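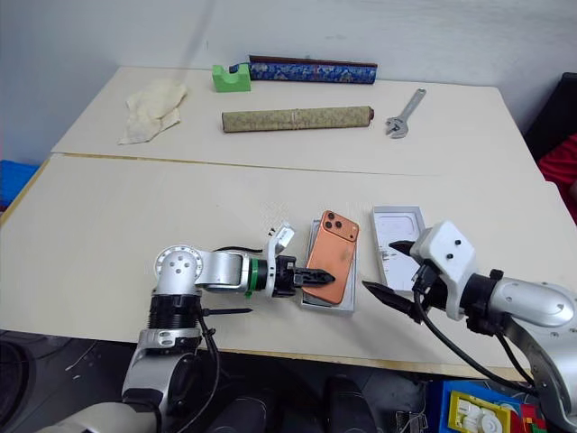 Última actualización: febrero

A Aurora Mota le han preguntado tantas veces cuándo va a tener en casa un robot que le recoja la cocina que ya ni se molesta en poner cara de sorpresa. Se ríe, se sirve otro café (es el segundo desde que hemos llegado, y no son ni las once) y contesta lo mismo que les contesta a sus cuñados: «Depende de lo paciente que seas y de cuánto quieras a tus vasos».

Aurora dirige en Holel un equipo pequeño que enseña a máquinas de dos brazos a hacer cosas que cualquiera hace sin pensar: abrir una caja, doblar un trapo, guardar una herramienta. Antes pasó unos años en Okau, una empresa de logística, y de allí se trajo la costumbre de desconfiar de los vídeos demasiado bonitos. «En un almacén todo está pensado para la máquina. En una casa, o en el mostrador de una tienda, todo está pensado para unas manos, y las manos son una maravilla, mujer, no te haces idea hasta que intentas copiarlas».

Le pido que elija la tarea que mejor lo explique y no duda: el teléfono en su caja. Un móvil naranja dentro de una caja gris, la tapa al lado, y dos pinzas de dedos negros y puntiagudos para apañárselas. «El teléfono encaja justo, claro, para eso está hecha la caja. Tú metes la uña y lo levantas. La pinza no tiene uña. Tiene que buscar el canto desde un lado, apretar lo bastante para que no resbale y no tanto como para arrastrar la caja entera. Y mientras tanto la otra mano tiene que saber esperar, que también se aprende».

Llevan 731 intentos anotados en esta tarea y salieron bien 305. Me lo dice sin bajar la voz. A mí me parece poco; a su compañero Ottavio Zuccaro, que entra en la conversación desde la puerta con un bocadillo en la mano, le parece una barbaridad. «¡Cuando empezamos celebrábamos que tocara el teléfono!», protesta.

Sobre las mesas blancas conviven con la caja un paño color crema hecho un gurruño, un rollo de tela con remate oscuro, un estuche azul estampado de flores y una llave ajustable. Aurora defiende esa mezcla con cariño. «La llave pesa y es rígida, se deja querer. El paño, en cambio, nunca está dos veces igual. Si me preguntas qué trabajo está más cerca de hacerse solo, te digo que el de la llave. La colada, yo no la dejaría en sus manos todavía».

¿Y la tienda, entonces? Ahí se anima más. Cree que preparar cajas, siempre las mismas y en el mismo sitio, llegará antes que cualquier cosa doméstica, con una persona cerca que eche un ojo. De plazos no quiere hablar. «Mi madre me pidió uno para planchar. Le regalé una plancha nueva y está encantada».

Comentarios

Florêncio Bragança
Trabajé muchos años en un taller y lo de que la llave «se deja querer» me ha encantado. ¿Sabe también apretar tuercas o solo cogerla?

Štěpánka Machala
305 de 731 no llega ni a la mitad. En mi tienda no me duraría una mañana, pero se agradece que den la cifra.

Capucine Mallet
Yo con que me doblara las sábanas bajeras me conformaba, y eso que no lo consigo ni yo.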